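Home News Features Clubs Archive

Clip by clip: a term with the Trullbridge robot club

Half past four and the kettle is already on. Coats in a heap, laptops open, someone hunting for the good extension lead. Felista Kioko has run the after-school robot club at Trullbridge for two years and she doesn't do speeches. "Sit. Log in. Whose turn is it on the arm?"

It's Oduor Mwaipopo's turn. He is 15 and talks fast. The task this term is tidying a desk, which sounds dull until you try it. Binder clips mostly, into a bin. Small, shiny, awkward things – they land any way up and the arm has to cope.

The club started in September with a borrowed idea and a lot of tape. The arm is called Bitier. The students drive it by hand first, save the runs, then let the program have a go on its own. First try, 7 clips out of 50. Zawadi Temba wrote the number on the whiteboard and wouldn't let anyone rub it off.

What went wrong? Everything, says Zawadi. The light. The handles, which catch on each other. A grip that was fine for a pencil and hopless for a clip.

So they started again. More runs, slower ones. Kristýna Malý rewrote the part that decides when to close the fingers, twice, the second time on the bus home. 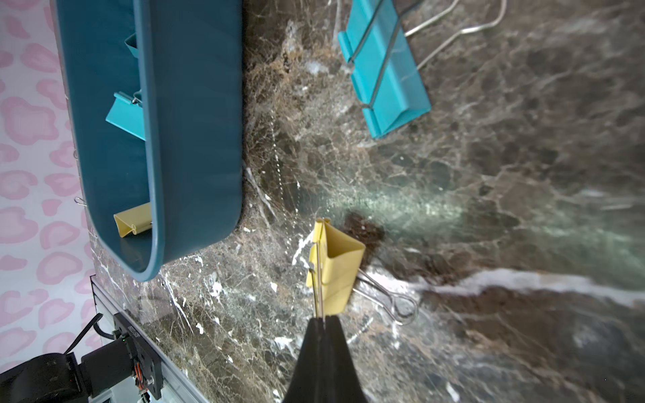
By the last count they were at 92 saved runs and the score had crept up to 31. Oduor wants 40 before the Koech Cup, where school teams get 55 minutes on the floor and no help from teachers. Kioko has her doubts. "They'll spend half of it arguing" – but she has booked the minibus.

Ismael Magalhães, who judged last year's cup, likes the small jobs best. Says he'd sooner watch a team pick up one clip properly than see a big machine wave about.

Six o'clock, and Zawadi wants one more go. Kioko looks at at the clock, then puts her keys back down.

Related
Nenden pupils build a weather station
Koech Cup: how to enter a team
Letters: more space for school clubs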